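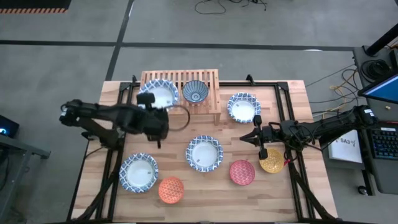 The Dish Rack Is a Drying Device and Should Be Loaded Like One

Opinion, Jan 17, 2025

Most households treat the dish rack as a parking space. Items go onto it in the order in which they leave the sink, and when the rack is full the remainder goes onto the counter or the table. The result is a rack holding one cereal bowl and a flat surface holding everything else. My position is that this is a loading error, that it is common, and that buying a larger rack does not correct it.

A rack has one job, to hold a wet object so that water can leave it. Water leaves by two routes. It drains, which takes seconds, and it evaporates, which takes much longer. Draining requires a slope and a low point with nothing under it. Evaporation requires moving air on both faces. A plate standing on its edge between two slats has both. A plate lying flat on a tabletop has neither on its lower side, and the foot ring traps a shallow disk of air that stays humid until somebody lifts the plate. On bare wood this also leaves a ring mark, which is the table's problem but should be counted.

Bowls are harder. A bowl set upright on a rack is a container, and whatever was in it when it left the sink remains in it. A bowl set fully upside down on a flat surface drains well and then stops drying, for the same reason as the plate. The correct position is tilted, rim down, with one side of the rim lifted by a slat or by the edge of the neighboring bowl. An angle of 20 degrees is enough. Steeper is fine for the water but the bowl will slide.

It follows that plates and bowls compete for the same slats on unequal terms. A plate on edge takes one slot. A bowl, tilted, takes the width of three or four. If the bowls go in first, the plates have nowhere to stand and end up flat. If the plates go in first, in consecutive slots starting from one end, the bowls can occupy what is left, and small bowls can overlap. I have yet to see a mixed load where bowls-first gave the better result.

The usual objection is washing order. Plates are often washed last because they are greasier, so they reach the rack last. This is a fair description of the habit and a weak defense of it. Bowls can wait upside down on a folded towel until the plates are in. The towel costs nothing and the wait is short.

I tested the point at home in May, in a rented kitchen in Trarstead with poor ventilation and no dishwasher. The method was crude. I weighed a dinner plate dry, rinsed it, let it drip over the sink, and weighed it again at intervals. The dry plate was 700 grams. Standing on edge in a slatted wooden rack, it returned to its dry weight in 127 minutes. Lying flat on the table, face up, it was still over that weight when I went to bed. One plate and one kitchen do not make a study, and I would not defend the figure to the minute. The difference between the two positions was large enough that I stopped measuring.

Slatted wood deserves a word, as it is often blamed for the results of bad loading. Wire racks coated in plastic dry themselves faster and are easier to wipe. Wood absorbs some water, and a wooden rack that is never moved will darken under the feet. Against that, wood grips a plate rim better than coated wire does, makes less noise, and does not chip glaze. Short legs are adequate if the rack stands over a tray. Without a tray, the gap underneath must be wiped, and in practice it is not. The rack I use is sold as the Trondotby and came without one - a baking sheet serves.

Capacity figures should be ignored. The catalog from Watkins, the kitchen supply store in Brakotdale, lists every rack by the number of plates it holds, and the figure is obtained by filling every slot with plates of one diameter. A household load includes small bowls, a lid, a cup and something with a handle. Four plates and four bowls is a normal meal for four people, and it is a better test than any full row of plates. Bring that set to the store if the staff will allow it. Load it plates first, on edge, then the bowls tilted. If everything fits without touching the counter, the rack is large enough.

Some readers will say that a towel settles the matter in two minutes. It does, provided the towel is dry and clean, and by the second plate it is less of both. I keep a towel for the undersides of bowls, where the foot ring holds water at any angle, and for glasses. Plates are left alone until morning.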